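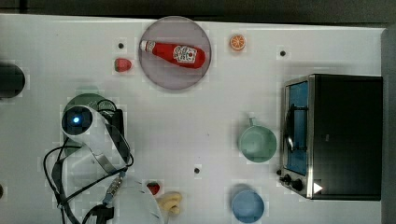
Support > Tresero Browser > User Guide > Bookmarks and Saved Pages

Section 3. Moving your bookmarks to a new computer

Use this section if you already have Tresero on one computer and want the same bookmarks on another. If you are coming from a different browser, go to Section 4.

Before you start

Both computers need Tresero version 16 or later. To check, open the menu, choose Help, then About Tresero. You also need a USB drive or a shared folder that both computers can open. You do not need a Boltico account for this method.

Saving the bookmarks file

1. On the old computer, open Tresero and close any private windows.

2. Open the menu and choose Bookmarks, then Manage Bookmarks.

3. Click Tidy Up. Tresero lists bookmarks that point to the same page. Clear the check box next to any you want to keep twice.

4. Click Export. Leave the file type set to Bookmark File.

5. Type a name for the file. Use letters and numbers only.

6. Choose the USB drive or shared folder and click Save.

Note: Folder names longer than 80 characters are shortened in the exported file. The bookmarks inside them are not affected.

Caution: The exported file is not locked. Anyone who opens it can read the addresses in it. Delete it from the drive when you have finished.

Loading the file on the new computer

7. Open Tresero on the new computer, then open Manage Bookmarks.

8. Click Import and select the file you saved.

9. Choose Merge or Replace. Merge adds the saved bookmarks to the ones already there. Replace removes everything on the new computer first.

10. Click OK and wait for the progress bar to close. A file with 476 bookmarks takes some seconds on most computers. Larger collections take longer, and Tresero may not respond to clicks during this time.

11. Check that your folders appear in the left column. If the bookmarks bar is missing, press Ctrl+Shift+B.

Caution: Replace cannot be undone after you close the browser. If you chose it by mistake, leave Tresero open and press Ctrl+Z in the Manage Bookmarks window.

Small site icons are not stored in the file. Each one comes back the next time you visit the page.

If the import stops

"File not recognized" means the file was saved as Web Page in step 4. Export it again with the correct type.

"Some items were skipped" means that one or more addresses were incomplete. Click Details to see the list. You can copy an address from there, fix it, and add it by hand.

If the window closes with no message, restart Tresero and repeat steps 7 to 10 using Merge. Items that were already loaded are not added a second time.

Using the Lei add-on

Lei keeps its reading list separately. Open Lei, choose Settings, then Back Up List, and save that file to the same drive. On the new computer, install Lei before you restore the list.

Section prepared by Zhuoran Jia and Jingyi Xiong, Boltico Documentation, Sitavville. Last revised 4/10/18.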